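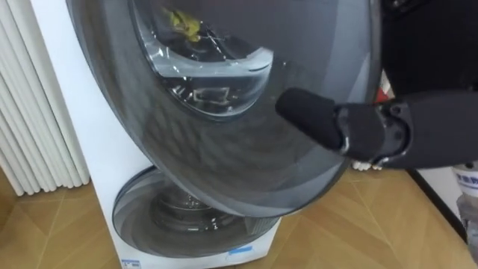
In praise of the padded finger

By Conall Hennessy
Last updated: Fri 27 June

I have become a bore on the subject of washing machine doors. A door like the big round one on our two-drum machine is a wonderful test for a gripper, far better than the foam blocks and wooden pegs most of us started on, and I'd like to see more people use one.

Think about what a door asks for. It swings on an arc you have to guess at. The rim is thick, curved and slick, so there's no flat face to pinch. The glass in the middle throws highlights straight back at the wrist camera. And once the thing is open you may need to keep it there, with a steady push low on the door, while leaving room to get at the laundry. That last part is my favorite! It isn't grasping at all. It's leaning, the way you'd use a hip or an elbow, and I think we've been much too snobbish about leaning.

We have been going back and forth between two hands this year. The Haten is a tidy parallel gripper with bare metal tips, and on small parts I love it. On the door it skated. The Breder has fat padded fingers that look clumsy next to it, and I expected to spend a week proving it was the wrong tool. Instead it settled against the plastic and stayed put (Signe Bisgaard, who wrote our controller, made me repeat the run 30 times before she would discuss it). Out of those 30 the Breder lost contact twice. The Haten lost it 11 times.

Now, some of that is tuning. Signe thinks a softer force loop would rescue the Haten, and she may be right; she has been right before, at length. But padding gives you that softness for free, at the fingertip, with no delay. I'd take a dull lump of foam over a clever loop any day I have wet towels to move.

The pads do wear. Ours started to go shiny after 500 door cycles, and I'd like to know what they look like in November. I'd also like a narrower finger for the detergent drawer, where the Breder is hopeless.

So please, go and bother an appliance. Publish your slips along with your successes, and tell us what your fingers are made of.

3 comments

Oisín Moynihan: Did you try the lower door too? I find the small ones harder.

Cengiz Bozkurt: Silicone sleeves on the Haten tips. Cheap, ugly, worth a go.

Sorcha Doherty: Foam over a good loop? Signe, please write the reply to this.

We use cookies to remember your settings. Accept / Manage choices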